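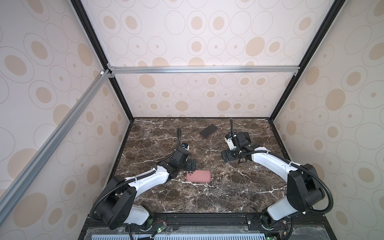 Home menu: Home | Builds | Notes | About

2019-09-01, by the Cenimau bench blog
3 min read

I finally redid the cable routing on the two-arm cell, and I'm so happy with it! All July the conduit on the right arm kept tugging whenever the wrist rolled far over. The black corrugated stuff now rises off each wrist in a loop and runs back along the white link to the base, with enough slack for the worst pose I could think up (I tried 11). Fresh cable ties went on the left arm too.

Next came the grippers. I wiped the pads, snugged the bracket screws and set the closing force down to 5 on the Puto controller, a scale that means nothing outside Puto. 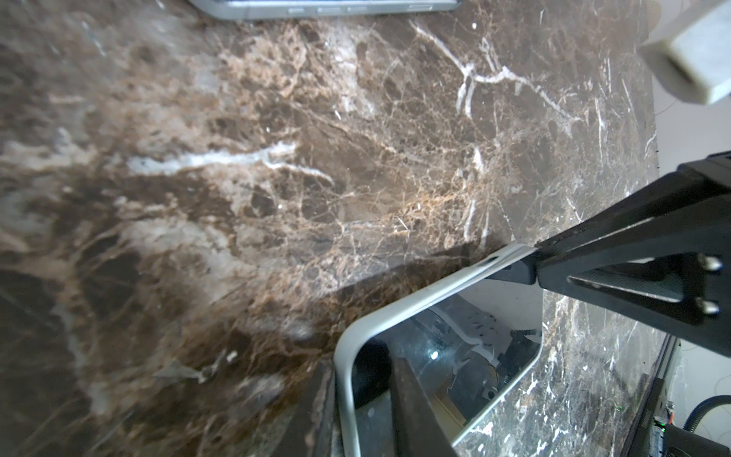
Requena, July

My first force tests were on thin, flat things with rounded corners, and glass is great for this – you find out fast how gentle you really are. I check the wrist camera view at each step, mostly to see whether both fingers meet the rim squarely.

Phones are my favorite test, though. A case has a bit of give, so the pads can settle in.
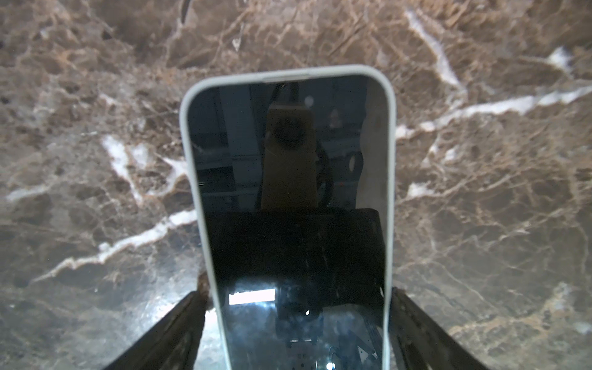 I ran 48 grips at the new setting and wrote down every one. The pads are next on my list: I have 2 spare sets from Clilurdale in the drawer and can't wait to try the softer ones.
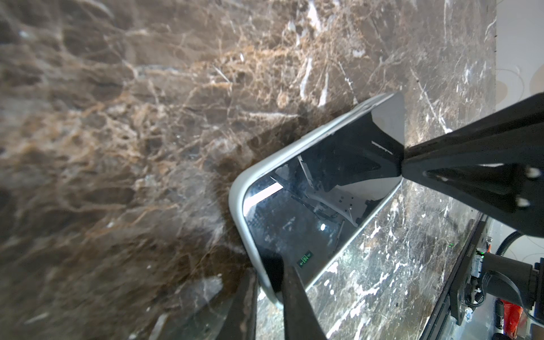
Both fingers on the mirror, seen from the wrist camera.

After the pads I'll redo the camera offsets, then start on the wiring under the clear cover.

Older posts | Next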